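# Kastgate Robotics Club to Serve the Public, One Bun at a Time

KASTGATE – The student robotics club at Kastgate Technical High School will hold its Table Service Challenge this October, and the public is invited to watch machines do slowly what most people do without looking.
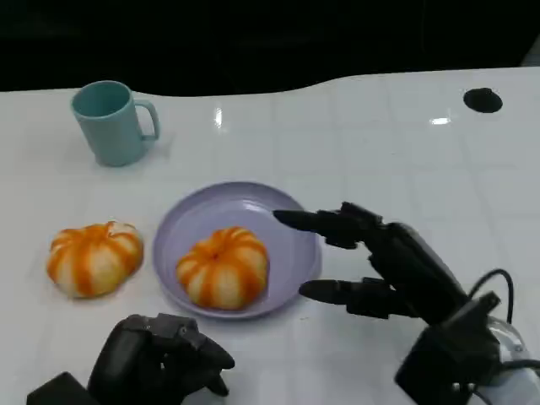 Five teams have entered. Each has written its own software for the club's two-handed robot, and each will get the same job: move pumpkin-shaped buns onto a plate without flattening, dropping or launching them. Points are given for placement and for the condition of the bun. Speed counts for very little, a rule the students voted in after watching last year's final.

"We started the year planning to cook a full dinner," the club said in a joint statement. "Then we met the bun. It's soft, it's round, and it has ridges. We have a lot more respect for waiters now."

Members have logged 2217 practice grasps since August. The logbook, which will be on display, sorts the bad ones into "squashed," "missed" and "other." The "other" column has its own appendix.

The challenge comes in two rounds. In the first, teams may drive the hands by remote control. In the second, the robot works alone while its authors stand behind a taped line and try not to shout advice at it. The top team takes home the Lellow Cup – a soup bowl on a block of wood – and a $1000 parts credit from Jiretti Supply, a local hardware dealer.

Teixeira Bakery, two streets from the school, is baking for the event. Buns for visitors will be served by humans.

The club has 31 members and takes new ones all year. No programming experience is needed, though patience helps.

Doors open at 6 p.m. in the school workshop. Admission is free. Teams will take questions between rounds, and the logbook may be read but not borrowed.

Press contact: Kastgate Robotics Club, care of the school's front office.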